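Prultus Reusable Face Mask, 2-Pack

Adult and youth sizes. Washable. Filter pocket. Ships from our Blackburn shop.

I've been selling masks out of Ondby since the week our county health office asked everybody to cover up indoors, and I've worn pretty much every kind there is. Paper ones, the stiff cone ones, a bandanna (don't do it, it slides). The Prultus is the one I kept going back to, so now it's the one I stock.

What I like most is the nose wire. It's wide, it bends where you tell it to and it stays bent, so my glasses don't fog nearly as much when I walk in out of the cold. The ear loops have little sliders on them too. My ears stick out and I used to get sore spots by lunchtime, and with these I can go a full Saturday behind the counter and forget I've got it on!

Two layers of cotton with a pocket in between for a filter. You get 15 filters in the box. Swap them out every day you wear the mask, or sooner if they get damp. Please take the filter out before you wash the mask. I've gotten a few emails about lumpy masks and it's always that.

Washing: warm water, regular detergent, low dryer or hang it up. The maker, Pradutness, says 75 washes. My oldest one is past that and the loops are getting a bit loose, but the fabric looks fine to me.

A customer of mine, Bjartur Fogh, ordered these for his church choir and asked if you can sing in them. I tried it in the car. You can, but the high notes push it off your chin a little, so go up a size if you sing or if you have a beard.

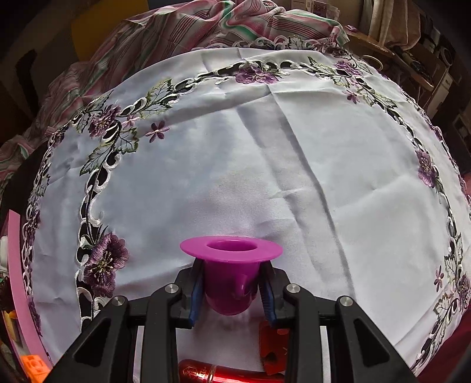 We've sent out 2,000 packs so far and the question I still get most is about sizing. Measure from the bridge of your nose to just under your chin. If you're between sizes, I'd go bigger and tighten the sliders.

Please note this is a cloth mask. It is not a medical mask or a respirator, and if your doctor or your job calls for one of those, get one of those.

Colors right now: navy, gray, and a green that looks darker in person. The kids' prints are sold out until September.

Returns on unopened packs only, sorry, health rules. If the stitching comes undone, email me and I'll send a new one.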